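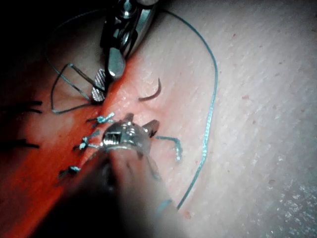

Vorkberg wrist kit on the practice pad, teal suture.

Two-arm add-on for the Domton bench frame. Built in our shared shop, sold as parts, no assembly. Needs 4 clamps and a free evening. Spare jaws $7.
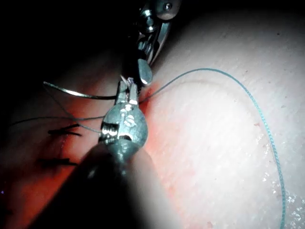

Wrist cam mount comes with the kit, bolts on in minutes. Set focus on the jaw tips befor you tighten. Shaft goes soft up close, fine for tying. Braided thread shows up well on a pale pad, so start with teal. Kit $486, shiping extra.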